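Project Report: Unplanned Gripper Opening in the Table Clearing Task

Students: Blagoje Hodžić, Panagiotis Nedeljković
Submitted: 2020-04-27

4. The fault

During the test series in January, our gripper opened by itself while the arm was carrying an object. It happened in 8 of 30 runs. In most cases the object fell on the table, but one time a full water bottle fell near the power supply, and after this we stopped the series and informed our supervisor.

At first we believed that the closing force was too low. We increased it in the Wasterix control program and repeated the runs with the bread roll and the bottles. The result was the same, and the crust of the roll was damaged by the higher force, so we went back to the old value.

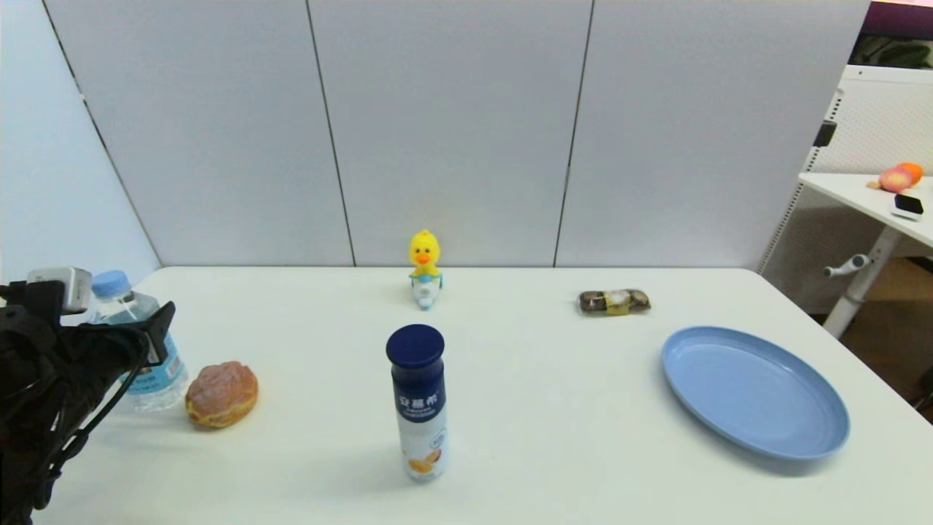
The log file gave us a better direction. Before every opening there was a short gap in the messages from the gripper. When the gap was longer than the time limit, the driver restarted the connection, and the restart procedure begins with a command to open the fingers. This is useful when the gripper is empty, but it is dangerous during a carry.

The gaps appeared mostly when the arm turned far to the left. Panagiotis moved the cable by hand with the arm stopped, and the same gap appeared in the log. We found that the connector was not locked completely.

5. Correction

We replaced the connector and left more free cable near the wrist. We also changed the driver, so that after a restart the fingers keep their position until the operator confirms. With both changes we made 15 new runs and had no opening.

We did not test the old connector with the new driver, therefore we cannot say how much each change helped. The next group should also check the emergency stop, which in our setup cuts the arm motors but does not affect the gripper.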